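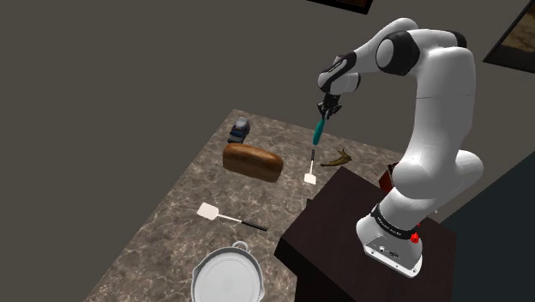

Figure 1. Simulated robot arm holding a spatula with a teal handle over a marble countertop.

Comparing Two Queue Management Methods on a Shared Campus Link
Anca Oprea
Networks Lab, final project report

1. Introduction

When a router receives packets faster than it can send them, it stores the extra packets in a queue. If the queue is long and stays full, every packet waits, including small ones from calls and games. Queue management decides which packets to drop or mark, and when to do it.

This project compares two methods on a small test network. The first is drop-tail, where the router accepts packets until the buffer is full and drops whatever arrives after that. The second is CoDel, which looks at how long packets have been waiting and starts dropping when the delay stays above a target. I wanted to know how much delay each method adds to a light interactive flow when a large download shares the same link.

2. Test network

The network has three machines. Prestero is the sender, Sureck is the router, and Lambert is the receiver. All three run Linux. The link from Sureck to Lambert is limited in software to 20 Mbit/s, so it is always the bottleneck. The link from Prestero to Sureck runs at full gigabit speed.

A fourth machine, Pokavau, collects the logs. It is connected through a separate switch so that copying logs does not add traffic to the link under test.

The queue on Sureck holds up to 1000 packets in both setups. For CoDel I kept the default target and interval. Segmentation offload was turned off on all interfaces. I left it on by mistake in the first week, and the captures showed packets much larger than the link allows, so those runs were thrown out.

3. Method

Each run had two kinds of traffic. One TCP flow sent data from Prestero to Lambert as fast as it could. At the same time, a small script sent 2000 UDP probes at a fixed rate and recorded the round-trip time of each one. The TCP flow was started before the probes, so the queue had time to build.

I repeated the runs for each method in the evening, when the lab was quiet, and rebooted Sureck between methods. The TCP sender used CUBIC in all runs. I did not test other congestion control algorithms.

4. Results

With drop-tail, the probe delay climbed soon after the download began and then moved in a sawtooth pattern. The peaks match the points where the buffer was full and the TCP sender had to back off. At the tail of the buffer, a full-size packet waits behind all the others, and at this link speed that comes to more than half a second.

With CoDel, the delay rose for a short time at the start and then dropped. It stayed low for the rest of the run, with small spikes. The download was slightly slower than with drop-tail, but the difference was close to the variation between runs – I would not draw much from it.

Probe loss was low in both cases. Drop-tail losses came in bursts, while CoDel losses were spread out. One drop-tail run stopped at probe 1120 when the script lost its connection to the log machine. I repeated that run and used the second one.

5. Limits

The tests used a single TCP flow and one bottleneck speed. A real campus link carries many flows that start and stop all the time. The base delay in the lab is also very short compared with a path across the internet, and the CoDel defaults were chosen with longer paths in mind.

I also did not test fair queuing. FQ-CoDel puts flows in separate queues and would probably protect the probes better than plain CoDel does.

6. Further work

The next step would be to add several downloads with different start times and to put an artificial delay on Lambert. The scripts take the queue type as an argument, so adding FQ-CoDel should need only a small change in the setup file on Sureck.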